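Boxes, Again

Every December our building recycling room fills to the ceiling, and every January we send out a newsletter item asking people to flatten things. You are reading this year's. It differs from last year's mostly in the numbers.

The Rolport hauling contract covers 318 cartons a month, a figure someone picked long before everyone began ordering toothpaste one tube at a time. Last month we put out 874. Rolport took what it was paid to take and left the rest by the side door, where it got rained on and turned into something closer to oatmeal. The overage bill is on the lobby board for anyone who enjoys that kind of reading.

A few reminders, then. Cut the tape on the bottom as well as the top, or the box will slowly put itself back together overnight. Take out the air pillows. Packing peanuts go in the trash, and also in the elevator tracks, the mail slots and the fern, judging by the past few weeks. Pizza boxes with cheese on them are food waste, however strongly you feel that they are cardboard.
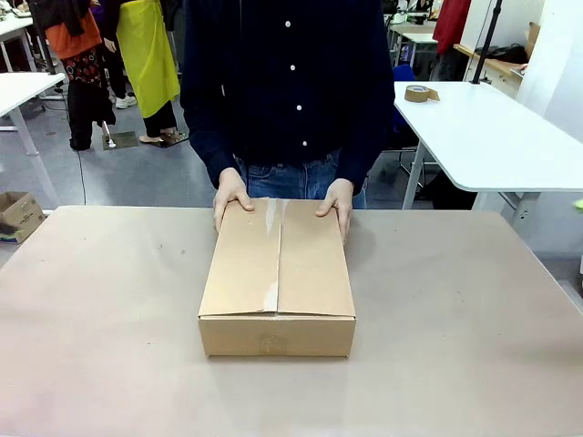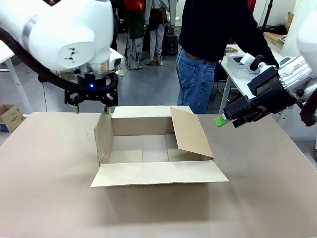
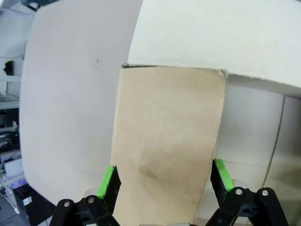
Do I have to peel off the shipping labels before I put a box out?
Leave them on if you like. Rolport accepts paper labels, so the only thing to think about is whether you mind your name and address sitting in the recycling room.

For anyone moving house, or pretending to, good boxes can go on the shelf by the boiler instead of in the bin. The Drirell storage place on the corner will also take clean ones in the larger sizes. They are picky about dents. Wine boxes go fast, so leave them on the low shelf where people can reach.

The baler question came up again. Tkachenko quoted us for a small one, and it would need its own outlet and most of the bike room. The bike people have made their views known at length. We are sticking with box cutters, two of which hang on strings by the door, and a third of which used to.

Next pickup is at 7 a.m., so please have everything down the night before.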